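Protokoll des Werkstatttreffens im Juni, Offene Werkstatt Zeltuneck
Beginn 18:30 Uhr, Ende gegen 20 Uhr

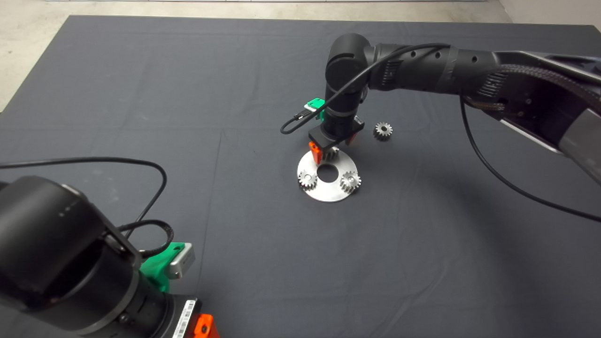

TOP 1: Getriebemodell für die Ausstellung in Marar
Große Freude über den Stand beim Planetengetriebe! Die runde Metallplatte mit der Bohrung in der Mitte gefällt allen sehr gut, auch die kleinen silbernen Stirnräder kommen auf ihr wunderbar zur Geltung. Beschlossen: Die Platte wird nicht lackiert, der gebürstete Glanz bleibt. Das dunkelgraue Tuch kommt mit nach Marar und wird vorher gebügelt (die Knicke vom Zusammenlegen sieht man doch noch).

TOP 2: Teile und Bestellung
Werkley liefert den zweiten Satz Zahnräder bis Monatsende. Kosten einschließlich Versand: 34 Euro, einstimmig genehmigt. Bitte die neuen Räder gleich in die Schublade 17 legen und nicht wieder zu den Unterlegscheiben, da haben wir beim letzten Mal ewig gesucht.

TOP 3: Montageabend
Sehr schöne Idee aus der Runde: Besucher sollen die Räder selbst auf die Platte setzen dürfen. Wer einmal gespürt hat, wie die Zähne ineinandergreifen, will gar nicht mehr aufhören! Geplant sind 6 Plätze, Anmeldung über die Liste an der Tür. Die Anleitung auf einer Seite schreibt die Gruppe Vulska, Entwurf zum nächsten Treffen.

TOP 4: Kasse
Kassenstand 1042 Euro. Keine Rückfragen.

TOP 5: Verschiedenes
Feines Öl ist fast leer, wird nachgekauft. Der Wunsch nach einem größeren Modell mit Handkurbel wurde begeistert aufgenommen und kommt auf die nächste Tagesordnung.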